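This site uses cookies to remember your display settings. Accept | Manage

Notebook — can sorting and shelf layout
9/8/20

Carried on with the tins for the Narach storage trial. Josiane Caron wants the small shelf tested as the put-away position before we commit to anything wider. Mat down on the wooden table, shelf at the back edge, tins spread over the mat in no particular order. Lids left as they came, so gold and silver are mixed together.

Shelf load was checked first with the bench weights: 300 g at one end, then 2,000 g spread along the top. No rocking, no visible bow. The legs are thin and I would not go higher without packing under them. Gap from mat to underside not measured — to do.

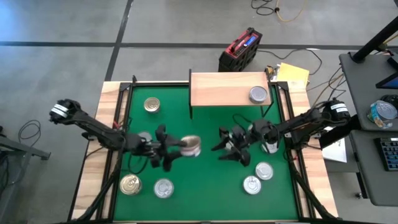 Fig. 1. Tins on the green mat, one on the right end of the shelf.

Notes on the layout:

- Gold lids are easy to pick out against the green. Silver ones with white tops are less so when two stand close together.
- Anything placed at the right end of the shelf should be set well in from the edge. Mark a line in pencil.
- Near corners of the mat are the slowest to clear. Start there next time and work towards the back.
- Valentin Gaillard suggests sorting by lid colour first and by label second. Agreed, but the labels need a proper list before that is any use.

Total weight of the spare box from Olszewski: 1,640 g including the cardboard. Not opened yet. Put on rack 17, bottom.

Open points: mat creeps slightly when the table is knocked, try tape under the short sides. Ask Josiane whether the November layout keeps the same shelf or the longer one.

Last updated: after shelf load check, V.G. comments added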